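Bollinthorpe opens its doors once a year, in March, and I had been meaning to go for long enough that my friends had stopped believing in it. It is a building full of rooms for trying out household goods: racks, hampers, shelving, hooks, the things you buy when you have decided to become a tidier person. Admission was free. The parking was not.

We were a group of more than 5, which the woman at the desk thought was a crowd. Our guide was Kauko Pesonen, a tall man with a soft voice and a strong opinion on hinges. He gave us each a paper badge and told us that the site has 2493 square feet of what he called "domestic floor," and he waited for us to react. Somebody coughed.

The first stop was the shelving hall, where Lamwood keeps its samples. I learned a lot about brackets. Marietjie Mtshali, who runs the hall, let us hang weights from a shelf until it gave up, and that was easily the best ten minutes of the morning. The shelf was rated for less than we put on it, and she wrote our result on a clipboard as if we had done science.

Then the coffee break, with one kind of cookie.

After that came the laundry and storage room, the part I had come for. My apartment has one closet and I dry my shirts on the backs of chairs, so I have feelings about drying racks. Most of them fold the wrong way, or they fold the right way and take a finger with them. Kauko said the Ornaris people had gone through 700 openings and closings on their latest one before they were happy with the joints. I asked what happened at 701 and he moved us along.

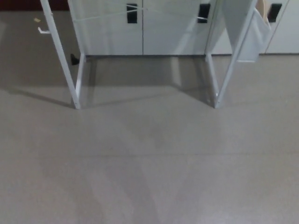 White stand on the gray floor, with a fabric bag over one leg and the cabinets behind.

I liked this room more than I expected to. It is all white and gray, the way rooms are when nobody has to cook in them, and the cabinet doors have black recessed handles that won't catch your pocket as you walk past. I have lost two pairs of pants to the other sort. The stand gets by on thin tubes and wires, and I spent longer crouched beside it than a grown man should on a public tour. The bag is the idea I am stealing. I own several cloth bags already, all of them stuffed inside one another under the sink, and it had never crossed my mind to hang one up where I could reach it.

Omid Shojaei, who was on the tour with his mother, wanted to know if the stand came in a smaller size. It might, Kauko said, and wrote down an email address. Omid's mother said she had been using a broomstick across two stools since she got married and would be sticking with it.

The last room belonged to Naidoo and was about lids. I will spare you the lids.

The gift shop sells a tea towel with the floor plan on it, and I bought one. Go early if you go next year, eat first, and park on the hill behind the building, where the meter was broken when I left.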